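Handwash afternoon returns to Reltemham

After such a lovely turnout last August, we're putting on another handwash and mending afternoon in the Reltemham hall, on 22nd February from 2 pm. Bring up to 3 favourite pieces that never seem to come through the machine looking their best – woollens, silks, that cardigan your auntie knitted – and we'll all have a good natter over the suds.

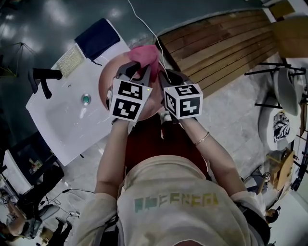 A pink cloth and a round basin at the sink.

Young-sook Hyun will be showing us how she gets collar marks out with plain soap and a bit of patience, and she's promised to go over drying knits flat so they keep their shape. There's room for 30, so do pop your name on the sheet by the door. Tea's on us, and a plate to share would be very welcome!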